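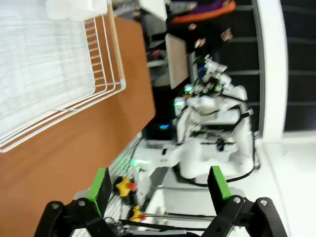

The Great Dish Rack Switch

After way too many mornings of fishing forks out of the bottom of the sink, I finally went shopping for a new dish rack. I had two on my list, the Leka and the Pridano, and I polled pretty much everyone I know (sorry, everyone). Danica voted Leka for the color. Boris wanted me to just buy a dishwasher, thanks Boris! In the end I went with the Pridano, in white, for $44, and I've been fussing over it ever since. 

All set down on the table

It's a two-tier wire rack with a light wooden handle at each end, and those handles are what sold me. My old rack had bare wire ends that dug into my fingers every single time I moved it to wipe the counter. You can grab this one with both hands and go. The two white cups at the back are for silverware, and I keep forks and spoons in one and all the weird stuff (peeler, whisk, that tiny spatula) in the other. There's a flat white drip tray underneath too. I rinse mine out at night and prop it up by the faucet.

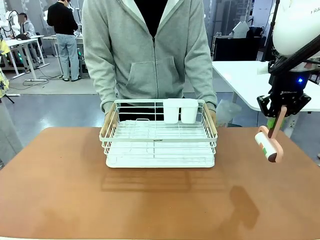 Plates in

Okay, so plates are where my last rack let me down. It was a Colia, bought in a hurry, and anything bigger than a saucer leaned over and took its neighbors with it. I lost 2 good bowls that way and I'm still a little bitter, especially about the blue one from Haris.
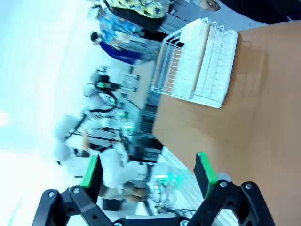
My everyday set is 6 dinner plates, and I wash them right after supper while the pan soaks. I used to towel everything off and put it away damp, then wonder why the cabinet smelled funny. Standing plates upright between the wires like this leaves a bit of air on both sides, and I've pretty much quit using the towel. White dishes on a white rack do look kind of nice together, don't they? Big platters still go on a folded towel next to it. Tihomir asked how I clean the wires: warm water, a drop of dish soap and an old toothbrush, and I go around the corners first.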